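Daltier two-finger gripper and planning licence
Equipment page / buying notes

In stock. Ships from Skirkent, carriage extra, see bottom.

What you get: one parallel gripper, wrist plate, cable, and a single-seat licence for Corach, the simulator. Arm not included. People keep ordering it thinking the arm comes too. It does not.

Who it's for: small workshops, college departments, anyone putting a budget together for a first handling job and not sure what size of cell they need. Buy the licence first if money's tight. You can plan most of the job in Corach before you spend anything on steel, and the licence fee comes off the gripper price if you order within the same term.

Prices
Gripper with licence: 3561
Licence on its own: 2000
Second and further seats: ask, depends how many
All ex VAT. Prices held for 31 days from the date on the quote, after that we requote. No exceptions on this, the exchange rate moves too much.

Planning the job
Start with reach, then clearance, then grip. Most people do it the other way round and end up buying fingers twice. Put the arm in a rough room, walls and furniture as plain blocks, and drive the gripper to the places it has to get to. Doesn't need to be pretty. Flat colours will do, you're looking for things to bump into.
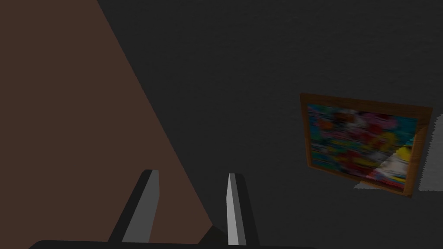 Wrist angle is the one that costs money. If the gripper has to tip right back to reach a high shelf or come in under something, you may need the longer-reach arm and that is a different budget altogether. Check it early. Write down the worst angle you find and send it with your enquiry, we'll tell you if the short arm will do.

Also check what the wrist view shows you when the gripper is tipped. Plenty of customers set up a nice view for the bench and never look at what they get at the other end of the travel. If you need a second view to cover a blind spot, cost it in now: mount, cable, the lot. Adding it afterwards means taking the wrist plate off, and if your cable run is already clipped you'll be redoing that as well.

Fingers
Standard fingers are straight and parallel. Fine for bars, boxes, handles, most things with two flat sides. Long fingers to order. Soft pads are extra and they wear, so put a spare set in the first year's figures. Fingers swap with a hex key but re-check your clearances after, a longer finger changes the whole approach. Same goes for the view — longer fingers take up more of it.

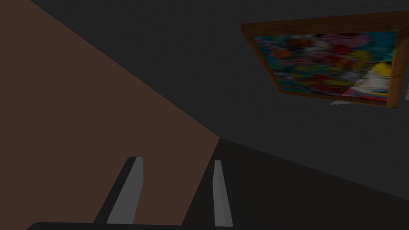
Wrist view in Corach, fingers open, framed picture on the wall at upper right.

Things to put in the budget that people leave out:
Mounting plate for your arm if it isn't one of ours
Spare fingers, at least one pair
Power supply (the bench one you've got is probaly too small)
Guarding, if people walk past
Somebody's time to build the room in the simulator. Be generous with this
Training, half a day on site or free by video if you're patient

Tight approaches
Work next to something big needs thinking about. Look at the width of the gripper body as well as the fingers, the body is what catches. Model the gripper with its fingers fully open, then bring it in from the direction you'll really use. If it only goes in with no room to spare on screen it won't go in on the floor. Leave a margin and put the margin in writing, so whoever builds the cell knows its there for a reason.

Bars and uprights: approach square on where you can, fingers either side, stop short, then close. Save the stop-short position as its own point. You will want it again when the job changes. 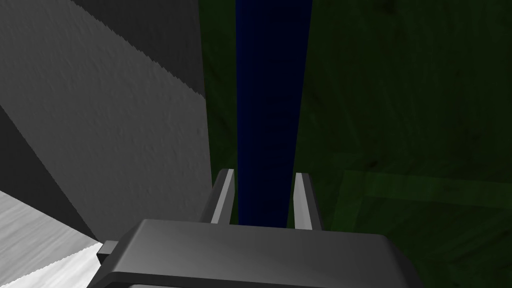
Katiyar wrote to us after the first term with it: we bought the licence in December and left the gripper till spring, and I'd do it that way again. The simulated job told us we needed the longer fingers, which weren't in our first quote at all. My one grumble is the manual. It assumes you already have the arm talking to the software and we lost most of a Saturday to that.

Fair point on the manual. New connection sheet goes in the box now, and it's on the downloads page for everyone who bought earlier.

Delivery
5 working days for standard fingers, longer for anything made to order. Licence key comes by email, usually same day if you order before 2 pm. Check the junk folder before ringing.

Returns
Unused and boxed, fine. Fingers fitted and marked, sorry, no. Licences can't come back once activated — try the demo room first, it's free and it has the same gripper in it.

Quotes
Need a formal quote for your finance people? Use the form, put the arm make and model in the notes, and say if you want training on there as a seperate line. School and college orders, attach the purchase order please, we can't book stock without it.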